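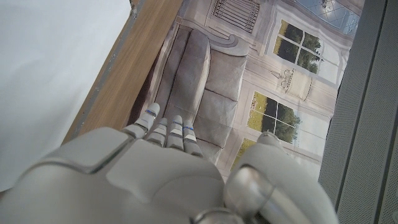
1/ Okay friends, it's 18 July 2021, I have a cup of tea going cold next to me, and I finally have an evening to write up what our little summer robotics class in Pledham has been doing. Fair warning, I ramble. Mute me now if you only follow me for the tomato posts!

2/ So! This is the third summer of the class. It's teenagers mostly, plus two grown-ups who signed up last year and liked it so much they came back (I adore them both). Last summer we did line followers, which everybody loved for a week and then got a bit tired of. This year I wanted hands.

3/ Why hands? Well, partly because I've wanted to teach it for ages, and partly because everybody in the room already owns two. You can ask a fourteen-year-old to pick up a pencil very slowly and tell you which finger does what, and suddenly the whole room is sitting there pinching pencils and arguing. Best first lesson I've ever had.

4/ The hand has white plastic shells and four jointed fingers and a thumb, and the students named it Remlow within the first hour. I had a whole naming vote planned, with slips of paper and everything. Never got to use them.

5/ The thing I keep telling people about is the thumb. It's big! Much chunkier than the fingers, with a shiny round joint at the base, and at first the class thought it looked silly. Then we spent a morning trying to grip things with our own thumbs taped flat to our palms, and there was a new respect for it after that.

6/ (If you teach anything to do with hands, please do the tape lesson. Painter's tape, not duct tape. I learned that one the hard way and so did my arm hair.)

7/ Now, the project. Each team writes a set of poses, which is just our word for where all the fingers and the thumb should be at one moment. Open hand, point, pinch, wave, and so on. Then they string poses together so the hand tells a little story, sort of like puppet theater. The class calls it the Menska Show and I've given up asking where the name came from.

8/ The show has scenery, too. We lay prints down for the hand to play against, and the one on the table lately is a very fancy room: gray sofa with a scrolled arm, tall windows with trees outside, an urn up on a pedestal, even a bit of glass ceiling with sky and clouds. I would live in that room in a heartbeat. My own sofa has a blanket over it for reasons of dog.

9/ I thought the scenery would be a bit of fun on the side, and it's ended up doing a lot of teaching for me. If the script says "point at the urn," you find out very fast whether your pointing pose is really pointing at the urn or off toward the window somewhere. Same with "reach for the sofa." The kids see it before I do and somebody groans.

10/ As of this week the class has 174 saved poses. A fair number of them are the same pose with a different name, because every team wanted its own "hello." We're going to tidy those up together, and I expect it will be as emotional as cleaning out a closet.

11/ A word on file names, for the other teachers reading. We started out letting people call poses whatever they liked, and we had "good one," "good one 2," "GOOD ONE use this," and "spider." Now it's team, then action, then a number. Spider got to stay. Spider is a beautiful pose.

12/ The thin blue bands on the fingers have been handy for talking, by the way. It's so much easier to say "bend it at the part below the blue" than to have everyone learn the proper names of the finger bones on day one. We did get to the proper names later, and one team made up a song for them that I can't get out of my head.

13/ Things that went badly, in the interest of fairness: I planned one session for thumbs and we needed four. The first scripts were far too long (one had 55 poses in it, for what was supposed to be a wave goodbye). And I forgot to book the room for the second week, so we had class in the hallway with paper and pencils and planned poses by drawing around our own hands.

14/ The hallway class was lovely, though. A few of the quieter students did their best work that day. I'm going to do it on purpose next year.

15/ Somebody asked me in the replies last time what it costs. We keep the class free for families. Our supplies for the summer came to 277 dollars, and most of that was printing and paper and, yes, tape. The folks at Limsakul Hardware gave us a box of clamps and odds and ends as well, so please go buy your paint there and say the robot class sent you!

16/ Coming up: we've got two more weeks of class, then the Menska Show for parents and grandparents and anyone else who wants to come. There'll be a story from every team, and cookies. In October I'd love to start an after-school version if I can find the room and the hours.

17/ Oh, and if you have nice big pictures of places that you don't mind parting with, old calendars or posters or whatever, we'd love them for scenery. Beaches are especially wanted. One team has written a whole vacation for Remlow and so far it's stuck indoors with the urn.

18/ Okay, tea is stone cold and the dog wants out. Ask me anything about the class and I'll answer in the morning. Tomato update tomorrow, they're doing great!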